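Indden Handheld Garment Steamer: Review After Four Months

I bought the Indden in September to replace an iron I had stopped using. The iron was fine. I just never set up the board, and shirts went to work with creases in them. A steamer seemed more likely to get used, and it has been, most mornings.

This is the smaller of the two Indden models. It has a one-piece body with the tank in the handle, a trigger, a metal plate on the front and two clip-on heads. I paid full price for it at Bravedcombe, the housewares place, and nobody sent it to me for review.

What's in the box

The steamer, a fabric brush, a crease clip, a small measuring cup and a folded instruction sheet. There is no storage bag, and I'd have liked one. The brush and clip are small enough to lose in a drawer, and I have already lost the clip once.

The sheet is short and mostly clear. It tells you to fill the tank to the line, close the cap until it clicks, and wait for the light to go green. It does not say what to do if the light never goes green, which happened to me the first morning. The plug wasn't all the way into the socket.

Heating and steam

It's ready quickly. I turn it on, brush my teeth, and it's waiting when I get back. The trigger has a lock so you don't have to hold it down, and you will want the lock, as the spring is stiff. My thumb was sore the first week before I found it.

Steam comes out in a steady stream once it gets going. The first few seconds are another matter. If you point it at a shirt right away you get drips, and on silk or a dark lining the drips leave rings. I run it over the sink for a moment first and have had no trouble that way.

The tank is small. I get 3 shirts out of a fill, or one shirt and one pair of pants with some left over. For a week's worth of laundry you'll be walking back and forth to the faucet.
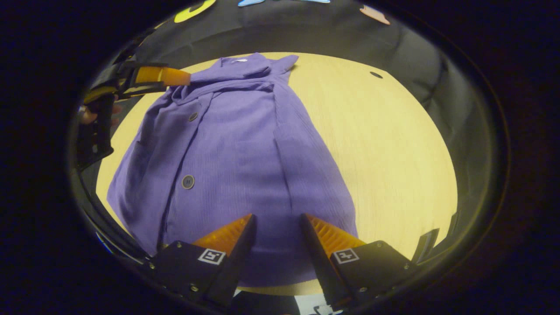 Crinkled and textured fabrics are where I'd pick a steamer over an iron every time. An iron flattens the texture, and on some fabrics it takes a wash to bring it back. With the Indden I hold the plate a little away from the cloth and let the steam do the work. Fold lines from the drawer relax and the weave stays as it was.

Plain cotton is harder. A light cotton shirt comes out good enough for an office, though not crisp. The collar and cuffs take a few passes, and you have to pull the cloth tight with your other hand, which puts your fingers close to the steam. A heat glove would help. Cheng includes one with theirs, and I think Indden should too.

Linen is hit or miss. It looks better than it did, but I wouldn't wear it to a wedding. Wool does very well. I have an old gray jacket that had been hanging squashed at the end of the closet, and one slow pass down each side took care of the back and most of the sleeves. Polyester is the easiest of all and hardly needs a second pass.

Using it flat

The instructions show the steamer being used on a hanging garment only. I wanted to try it flat as well, because I don't have a good place to hang things outside the bathroom. The sheet says the steamer can be tilted "for short periods" and leaves it there.

In practice it works flat, within limits. Tipped past a certain angle the pump starts pulling air, the steam sputters and you get a splash of hot water. With a full tank you can go further over than with a half-full one. Put a thick towel down first. Steam goes straight through a shirt into whatever is underneath, and I would not do it on a bare table of any kind you care about.

Lay things out with the front placket straight and smooth it by hand before you start. Steam sets a crease just as well as it takes one out, so if there's a fold underneath where you can't see it, you'll be doing that part over. Sleeves are the worst for this. I do the sleeves first, then the body, then the collar last. 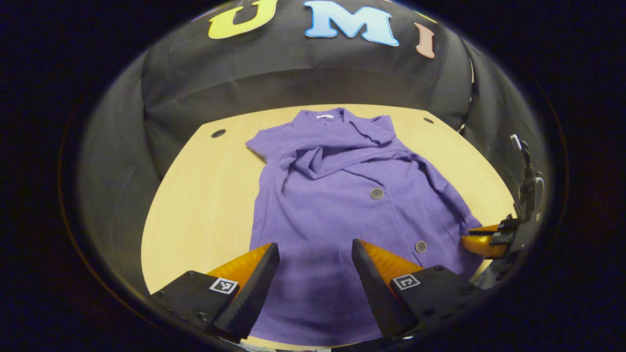 Buttons need a little care. Plastic ones get hot and stay hot for a while, so I go around them and come back for the strip between. The fabric brush is useful for this -- it holds the plate off the cloth, and the bristles get in close without pressing on anything. I leave the brush on most of the time now.

The crease clip I can't recommend. It's supposed to pinch a pants leg while you steam down the front, but it's too narrow and it slides. I got a better line using my fingers and patience.

Noise, cord and weight

The pump makes a buzzing sound while the steam is on. It's louder than I expected but won't wake anyone through a closed door. The cord is long enough to reach from the outlet by my dresser to the closet door and no further. It comes out of the bottom of the handle and swivels, so it doesn't twist up.

With a full tank it gets heavy by the second shirt. If you have wrist trouble, try one in a store first. Models with the tank on the floor and a hose are easier on the arm, though they take up a corner of the room.

Cleaning

We have hard water here in Claltatside, and I used tap water for the first two months to see what would happen. White flakes started coming out of the plate. I ran a fill of half vinegar and half water through it, then two fills of plain water, and the flakes stopped. I've used distilled since then and had no more. Empty the tank when you're done. I forgot for a week, and the water that came out smelled stale.

How it compares

Before this I borrowed a Cheng steamer for a few weeks. The Cheng has a bigger tank and comes with the glove, and it doesn't drip at the start. It's also slower to heat, and the trigger has no lock at all. The Indden puts out stronger steam and did better on cotton. For someone who does a lot of clothes at one time I'd say get the Cheng. I do one shirt in the morning, and the Indden suits that.

Rating: 7 out of 10

Good: heats fast, strong steam, trigger lock, fabric brush.

Bad: small tank, drips at the start, useless crease clip, no glove or bag.

I'll update this if it breaks. The warranty card asks you to register online, and the page wouldn't load on my phone, but it worked from a laptop.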